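Living in the Barracks: What Junior Enlisted Airmen Told Us

When Orathai Phetsri and I started this project in July, we wanted to know how young airmen hear about housing rules, and whether they trust what they hear. We handed out 75 surveys and got 50 back, which pleased us both no end!
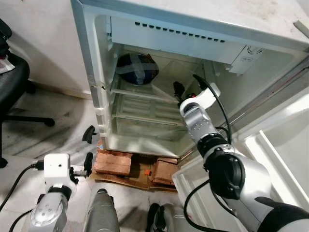
Figure 1. Compact refrigerator with the door open.

Most people who answered said they learn the rules from a roommate first – the official email comes second, if it gets opened.

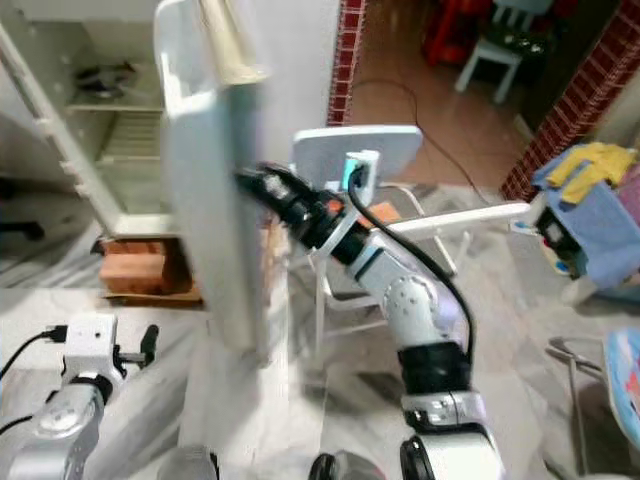 We also sat down with 18 of them for longer talks, and those were a real joy, even when they ran well past dinner. Two asked us to leave out their unit, so we have.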